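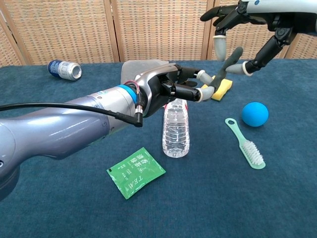
gusden205
A sponge on a carpeted tabletop. Does it do anything? Mine is blue and every drink ring shows. Brokatitz says damp sponge, yellow side only.

Burkent
Doubt it. You push the soda down into the pile and it comes back up in 2 days. Blot with a towel.

R. Dumitrescu
I've used the yellow side on mine since March and no rings. The green side will fuzz it, so keep that off.

Burkent
No rings, or no rings you can see? What color is yours?

R. Dumitrescu
Gray. Fine, it hides more.

hjaltadottir_4
Why carpet a table at all -- cans tip over, bottles sweat. Pull it off and be done.

gusden205
It's glued. And I like it. Has anyone tried plain water on blue, or is this all guessing?

Burkent
Try a corner first. I still say towel.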